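Vidolley build FAQ

Which gripper should I fit first?
The two-finger one. It needs 4 screws and no calibration beyond the open and closed limits. The jointed hand can wait until the arm moves reliably.

Does the desk need to be bolted down?
No, if the arm has its own base. Keep the sorting box within reach of both sides.

How do I test a handover?
Run at low speed with the laptop open, one person at the desk and the stop key assigned.

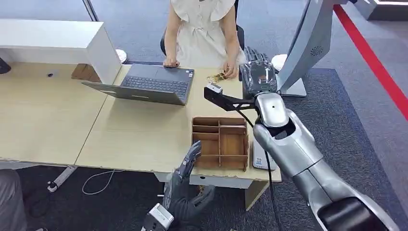

Selvaraj Karunaratne adds that the grip limit should be set before anyone holds out a part, and that foil packets need a lower value than rigid ones.

Where is the limit stored?
In the Flidano config, line 51. Restart the controller after editing.

The controller reports error 3811.
The wrist cable is loose. Reseat it at both ends.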